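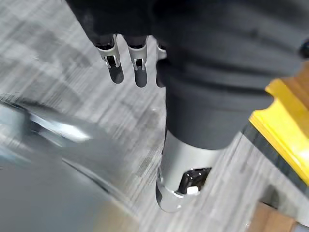

Attachment 1. Wrist camera, Letberg hand with black fabric. Carpet in the background is blurred.

Ticket 334
Subject: Smeared wrist camera images and late finger commands with Letberg hand
Opened: 2018-09-01
Requested by: Wieczorek Laboratory, Handling Evaluation Group
Assigned to: Yevhen Holovko
Priority: Normal
Status: Closed, with one item carried over

Description of problem

The group is comparing two end effectors for the pickup of soft goods: the Letberg multi-finger hand and the Iker parallel gripper. Both are mounted in turn on the same arm and are driven through the same Jotport controller. The wrist camera stays on its bracket when the end effector is changed.

With the Letberg hand installed, the wrist camera images are regularly too blurred for the fold detection software. The fingertips usually remain readable. The carpet behind them does not, and the software reports edges where there are none. In addition, the fingers sometimes begin to close after the arm has already started its lift. Neither fault has been reported with the Iker gripper.

The requester asks whether the faults lie in the hand, the camera or the controller, and whether the results collected so far may be used in the comparison.

Equipment

End effector A: Letberg hand, metal fingers with rounded black tips
End effector B: Iker parallel gripper, flat pads
Controller: Jotport, one unit, shared
Camera: wrist mounted, fixed focus
Test article: black fabric, matte, unfolded and placed on the floor by hand before each trial

Log

Entry 1. Y. Holovko
Attachment 1 reviewed. The blur on the carpet runs diagonally, from upper left toward lower right, while the finger joints are clear enough that the small pins can be made out. This pattern is consistent with camera travel during the exposure: parts that move with the camera stay readable and the floor does not. A loose lens would be expected to affect everything in view. The lens ring was nevertheless checked and is tight.

The large gray shape at lower left is too blurred to be identified from the image. Requester is asked to state whether the detection software masks that area.

Entry 2. Requester
The area at lower left is not masked. The mask in use was drawn for the Iker gripper and was never redrawn. It covers the two pads and nothing else.

Entry 3. Y. Holovko
Exposure was set to automatic. A dark cloth filling much of the view will cause the camera to lengthen its exposure, and any arm movement in that time will appear as streaks. Exposure has been fixed at the shorter setting and gain raised to compensate. The images are noisier. Requester is to confirm whether the noise is acceptable.

Entry 4. Requester
Noise is acceptable for fold detection. It is not acceptable for the color check, but the color check is not part of this comparison and has been switched off.

Entry 5. Y. Holovko
Work on the late finger commands. The Jotport controller holds one timing profile for each end effector. The Letberg profile was found to be a copy of the Iker profile with only the name changed. It allows 224 ms between the close command and the start of the lift. That interval suits the parallel gripper, which has a short stroke. The Letberg fingers travel farther, and the thumb is commanded after the others.

The interval was raised in steps of 50 ms, with the arm held at low speed. Late closing was still seen after the first step and was not seen after the second. The second value has been kept and the profile saved under a new name. The old profile has been locked so that it cannot be selected by mistake.

Entry 6. Requester
Please confirm that the longer interval does not place the Letberg hand at a disadvantage in the comparison. Cycle time is one of the scored items.

Entry 7. Y. Holovko
It will lengthen the cycle, and this should be recorded as a property of the hand under the present controller. Shortening the interval to match the Iker gripper would record failed grasps that are caused by the setting. The recommendation of this office is to score cycle time and grasp success in separate columns — and to state the timing profile at the head of each results sheet.

Entry 8. Y. Holovko
Repeat trials were completed with the new settings: 32 trials with the Letberg hand, then the same number with the Iker gripper. Cloth, floor position and arm path were unchanged between the two sets.

Letberg hand: No late closing recorded. The software returned a usable fold outline in every trial in which the arm was at rest during capture. Outlines remained poor when capture was triggered during travel. The fingers hold the cloth well from beneath, but the fabric then hangs over the finger bases and may hide part of the hand from the camera.

Iker gripper: No change in closing behavior. The pads leave more of the view open. On a flat area of cloth with no raised fold the pads frequently closed without taking hold.

Entry 9. Requester
The capture trigger has been moved to the pause before the lift. A new mask has been drawn for the Letberg hand and covers the lower left area. Both changes apply to future trials only.

Resolution

1. Blur: caused by automatic exposure combined with capture during arm travel. Exposure fixed, trigger moved.
2. Late closing: caused by an unsuitable timing profile in the Jotport controller. Profile corrected.
3. No fault found in the Letberg hand or in the wrist camera.
4. Letberg results recorded before this ticket are to be excluded from the comparison. Iker results from the same period may be kept for grasp success only, as the exposure setting has since changed.

Carried over

Fabric covering the fingers can hide the contact point from the wrist camera. A second, fixed camera beside the work area has been requested under a separate ticket. Installation is planned for January, subject to a free port on the controller.

Ticket closed by Y. Holovko with the agreement of the requester.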